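Ticket: Reclaimed siding order, boards cupping after delivery
Status: open, waiting on yard
Product: Zoswood barn siding, 1x8, weathered gray face
Job: Firkby barn, salvage and rebuild

7:40 am
Opening this becuase the phone line at the Sutter yard just rings. We got 800 linear feet of the weathered gray siding for the Firkby job. Stacked in the lean-to, stickered, tarp over the top, ends open. Top two courses are cupping already. Not a little. A straightedge across the face rocks on the worst ones.

Paperwork says kiln dried. Meter says 17 percent on the back side, 11 on the face. Need to know which batch this came out of and if anybody checked it before it got bundled.

8:15 am
Pulled the bands off the second bundle. Same thing, less bad. Nail holes fine, color fine, no bugs that I can find. Edges are decent. Just the moisture.

Order was supposed to be 800 feet, tally on the slip says 694. So short too. Separate problem but putting it here so it doesn't get lost.

9:05 am
Tried so far:
- moved the stack off the dirt side, up on 6x6s
- new stickers, 16 inch spacing, lined up this time (the ones it came with were all over)
- weight on top, old sill beam, over 500 lbs
- tarp pulled back on the north end for air

No change yet, didn't expect any this fast. Will re-meter tonight.

11:30 am
Still no call. Attachments went up with this entry.
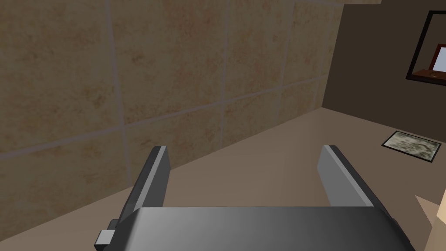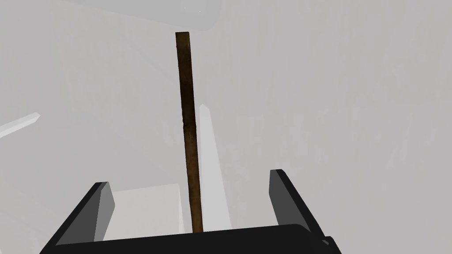
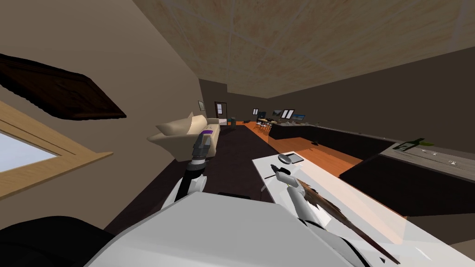 Reply from Udska, 1:10 pm
Got your ticket, sorry about the phone. Your slip matches a batch that came out of the kiln in July and then sat in the open shed, so it probably took water back on through the backs. Don't face nail any of it yet. Give it 2 weeks stickered like you have it, flip the worst boards cup side down, and meter the backs again. Anything still over 12 we swap. On the count, 694 is what got loaded. The rest was never pulled and should have been marked as backorder. I'll get that fixed on our end.

1:35 pm
OK. 2 weeks hurts, we have the frame up and the north wall open to weather. Can I hang the straight ones now and leave a gap? Or is the whole batch suspect. Meter is all over the place board to board.

Also want the backorder from a differnt batch please.

Udska, 2:20 pm
Anything reading 12 or under front and back, go ahead. Leave an eighth between boards. House wrap on the rest of the wall and wait. Backorder will come from the newer stack, and I'll have it metered before it gets banded.

6:50 pm
Re-metered. Backs at 16 on most, one at 18. Flipped the bad ones. Enough good boards for maybe half the north wall, starting at the corner post in the morning. Wrap going up first.

Leaving ticket open til backorder lands.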